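Home | News | Events | Past Issues | Contact

Broncombe Bedding Drive Back in February

The Broncombe bedding drive starts again in February, and this year we have more space to work with. Akov has let us use the back half of its Edness Street building, so donated sheets and blankets can be sorted under one roof. Last winter the drive passed on 400 full sets to families moving into new housing. Adom Osei is running it again and would like to beat that number.

A full set means a fitted sheet, a flat sheet, two pillowcases and a blanket or comforter. Twin and full sizes go fastest. Colors and patterns are fine - children in particular like to have a choice - and nothing has to match. Please wash and dry everything before you bring it in, and pin a note to each bundle with the bed size on it. We can't take electric blankets, used pillows or mattress pads.
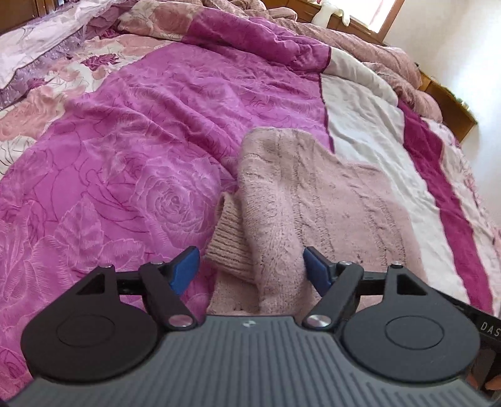

Where to Drop Off

Bring bundles to the side door on Edness Street on any Thursday between 4 and 7 p.m. There are 34 parking spaces behind the building and the ramp is on the left. If you can't get there, call Comfort Laryea at extension 259 and she will set up a pickup. Pickups are for Broncombe addresses only.

Money helps too. Last year's cash gifts came to $4,000, and most of that went to new pillows and crib sheets, which we buy in bulk from Bjarnason. Checks can be left at the front desk in an envelope marked "bedding." Receipts go out by mail at the end of the month.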